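Rules for Robots (Yes, They Have Them Too)

You have rules. No running by the pool, no feeding broccoli to the dog, no opening the door to strangers. Robots have rules as well, and theirs are longer and much more boring to read. One safety handbook at the Stakholm workshop runs to 62 pages. Bent Snorradóttir has read all of it, twice, and would like a medal.

Who are the rules for?

Mostly the people. A robot can't read a handbook, and it doesn't feel bad when it breaks something. So the grown-ups who design it, build it and switch it on have to do the worrying. They ask gloomy questions all day long. What if somebody's sleeve gets caught? What if the power goes out while it's holding a jar of pickles? What if a six-year-old presses the green button? (Somebody always presses the green button.)

Rule 1: Practice where nothing can break

Before a real robot is allowed to pick up a real thing, it often tries the job inside a computer. This is called a simulation, and it works a bit like a video game with worse music and no dragons. If the robot drops a cup in there, you don't need a broom.

Kolbrún Þorgeirsson writes the practice sessions at Stakholm. Her rule is 2000 tries in simulation before the first try in the real world. Do you practice the piano 2000 times before you play for your grandma? Perhaps you should. Ask your grandma.

A robot hand like the one in her simulation is called a gripper. It doesn't bother with a thumb or a pinky. Two flat fingers on a block will do, and before each try the rule is to start with nothing between them.

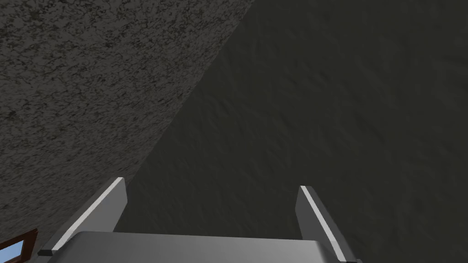
Rule 2: Squeeze only as hard as you need to

A gripper can be a lot stronger than it looks. Engineers set a limit on how hard it may squeeze, and they set it low. Picking up an egg takes a gentle pinch. Picking up a brick takes more. Mixing up the two settings takes a mop.

Rule 3: Everyone must be able to find the stop button

It's big, it's red, and it must never be hidden behind somebody's lunch. At Stakholm they test it every morning, even on days when everybody is sure it works - especially on those days, says Bent.

Rule 4: Keep out of the robot's reach

Many robots work behind a fence, or inside a line painted on the floor. If you step over the line, the robot has to slow down or stop. You may think a painted line can't do much. Sensors watch it, and they don't get bored or look at their phones.

Rule 5: Write it down

When something goes wrong, even something small, it goes in the notebook. Last April's pages include "dropped a sponge" and "dropped the same sponge." It sounds silly, but small mistakes can show you where a big one might be waiting.

Try it yourself

Ask a friend to be the robot. The robot may use just two fingers, held flat and straight, and has to move eight dry beans from one bowl to another. Your job is to write the rules first. Who says stop? How hard may the robot squeeze? What happens to beans on the floor?

Then swap places. You'll probably want to change a few rules once you're the robot.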